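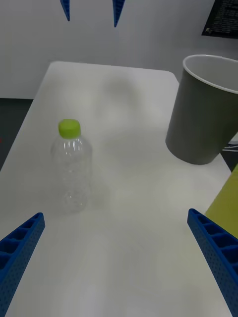
Bottle and paper cup on the white table, blue fingers open.

Dringate Forum > Small arms and grippers > Rules, standards, good practice

Thread: Water on the table - sealed only, or a flat ban?

slowjog_pete
Redoing our bench rules before March and stuck on liquids. The old sheet just says "no drinks near the robot", fine when all we picked up was blocks. Now half the objects ARE drinks. Bottles with screw caps, paper cups, bowls.

My draft so far:

1. Caps done up by hand and checked before the bottle goes on the table.
2. Cups go on dry.
3. Anything with water in it stays away from the edge.
4. Somebody within reach of the stop whenever the arm is powered.
5. Power strips off the floor on whichever side the arm works.

Soft fingers, the ribbed sort. What have I missed? Also what do people do for number 3, I haven't got a distance in there and don't want to make one up.

marrowfat
Just ban it. Fill the bottles with rice or sand, same weight, no mess. We did that at Pleltstead and have never looked back.

slowjog_pete
Can't, we need clear liquid in a clear bottle. The vision side is the whole reason for the task. Rice looks like rice.

hexkey_77
+1 to pete. Water moves as well. Sand sits there like a brick and then you get a grip that looks lovely and tips the minute you use a real bottle.

On rule 5 - yes, and write it as a rule about the FLOOR, because people read "power strips" and then leave the lamp lead and the charger lying right under the table edge. Ours says "no mains and no loose cable on the floor on the working side". Covers the lot.

marrowfat
It's a soft gripper on a slow arm, you'll be moving cables for ever. Put the strip up on something and get on with it.

hexkey_77
Slow arm doesn't help when the bottle goes over. It rolls. That's the bit folk forget, a capped bottle is tidy till it's on its side and then it's off the table and round your feet.

t_oldroyd_bench
Skamdale sheet has a line for this if you want wording. From memory:

"Vessels containing liquid shall be closed, upright, and placed no nearer the table edge than their own height."

Own height is handy, no tape measure, you just lay a spare bottle down flat and see if it fits. Their other one is max fill 1000 ml on the table at any one time, all vessels added up. Ours was 2000 and we brought it down after reading theirs.

slowjog_pete
Own height is brilliant, nicking that. Does it count for cups? A paper cup's light, it goes over if you breathe on it.

t_oldroyd_bench
Cups are open so they'd fail on "closed" anyway if there's water in. Dry cups they don't care about. I'd keep your rule 2 as is.

brindlecat
Long one from me sorry, typing between runs.

Your list is about where things stand and nothing on how they get gripped, and I think that's the gap. With soft fingers people squeeze harder than they need becuase it looks gentle. A thin bottle gives in the middle, the water has to go somewhere, and if the cap's only half a turn on you've got a fountain. So what we have is: grip low, round the part with the water in it, never on the empty bit above the water line. Lower is steadier as well. 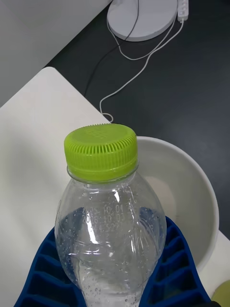
And grip force gets set on the partly full bottle, then written on the run sheet, and nobody bumps it up mid session to rescue a bad pick. If it slips it slips, log it, stop, look at why.

Second thing, wipe the fingers down between sessions. All those cells and ridges hold water and you don't see it till it drips on something you care about. We stand ours fingers down on a towel overnight.

Third, swap the bottles. Thin plastic gets tired. We bin them at the end of the week or at the first crease, whichever's sooner.

slowjog_pete
Grip low, force on the sheet, wipe down. Adding all three. Not sure about low every time though, sometimes the task is unscrewing the cap and one hand has to go up top.

brindlecat
Fair. Then it's one low, one on the cap, and the low one goes on first and comes off last. I'd write that as its own rule or people will argue it.

marrowfat
This is now a longer document than the arm's manual.

hexkey_77
Short rules, long thread. The sheet by our bench is one side of A4 and has been since we moved in.

quillback
Coming at it from the other side, I do the checks at our place. Whatever you write, put WHO next to it. "Caps checked" by whom? We had a lovely set of rules and two people each thinking the other had done the caps. Now the person who presses start signs for the table. One name per session.

Also don't copy the Ackermann template straight in, ref 814 in their list talks about guarding for rigid fingers and makes no sense for soft ones. 1313 is the one you want, liquids and soft tooling, though it says very little about cables.

t_oldroyd_bench
814 caught us out too. Spent an afternoon on it.

marrowfat
I still say rice. But if it's got to be water then the one name thing is the best idea in here, I'd put that at number 1.

slowjog_pete
Done, it's number 1. Shuffled the rest down. Floor rule reworded to hexkey's version, own height for anything with water in, low hand first on and last off. Left the total fill out for now, need to ask what the others think - 1000 seems tight if you've a bowl in play as well as bottles.

t_oldroyd_bench
Bowl's open though. Same as the cups, if there's water in it it shouldn't be up there under that wording.

slowjog_pete
Ah. Yes. 1000 it is then. Will post the full sheet once it's typed up, give me a few days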